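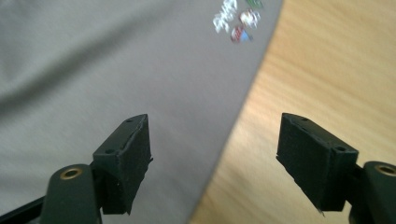 Ketusについて

家事と工場の雑用、機械にどこまで任せられるか。それを毎日試している小さな会社です。社員12名。代表はAravind Chettiar。

いまの主なテーマは衣類たたみ。Tシャツ、タオル、作業着。正直まだ遅いです。先月の集計では1,000回やって、角まできれいにそろったのが292回。人なら新人さんでも昼までに終わる量です。柔らかい布は毎回かたちが違うので、つかむ場所を決めるところでまずつまづく。裏返しの袖はほぼ全滅。プリント部分は滑りかたが違って、これも課題。

工場のほうは少しマシ。Bummontの出荷場で袋詰め前の仕分けを試験中、箱ものならだいたい任せられます。布が混ざるとと人を呼びます。Sunbergとはパッドの素材を検討中(すり減りが早い、5月に再選定)。

「いつ家に来るの?」とよく聞かれます。まだです。洗濯物を全部、は当分無理。タオルだけなら案外早いかも。

募集:着なくなったTシャツ200枚。サイズ、柄は問いません。洗濯済みでお願いします。受付は午後3時まで。

見学も可。問い合わせフォームから、担当Grīnbergaあて。返信おそめです、すみません。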